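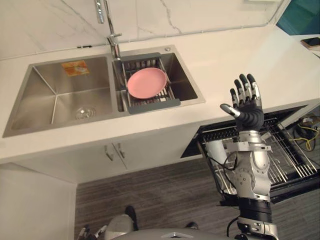
Head camera view at the sink station, Bodthorpe kitchen. The plate is on the drying rack and the dishwasher is open.

Chornovol Kitchen Set – README
Prepared by Blagoje Vidmar, Bratlow
Last revised in May

## Purpose

This release supports work on perception and task planning for humanoid robots in domestic kitchens. It covers the transfer of single items of crockery between a drying rack and a dishwasher. It is not intended for the study of walking or balance.

## Contents

Each episode is held in its own folder and contains:

- head camera images, stored at 30 frames per second
- joint positions for both arms and both hands
- the planner log, with the name of each step and its start time
- a plain text note from the operator, where one was made

Object labels are supplied for one image in every 20. Labels cover plates, cups, racks, the sink and the appliance door. Cables and personal items on the worktop are left unlabelled.

## Planner steps

The planner divides a transfer into 6 steps: look, reach, grasp, lift, carry and release. A step that exceeds 14 seconds is stopped and written to the log as "timed out". Such episodes have been kept in the release and should be filtered out by users who do not require them.

## Known limitations

Polished steel causes errors in the depth estimate – chiefly in the sink basins and near the tap. The arm may hide part of the dishwasher rack from the head camera, and the detector then tends to miss items standing behind it. Thin rack wires are often merged into one surface. Version 2 of the labelling tool, maintained at Wostberg, corrects some of these cases but has not been applied to the earlier folders.

## Use and citation

The data may be used for research and teaching. Users are asked to cite the release by name and to report labelling faults to the Bratlow office, quoting the episode folder and image number.

Shares: 14 | Comments: 6

Contact | © Bratlow | Back to top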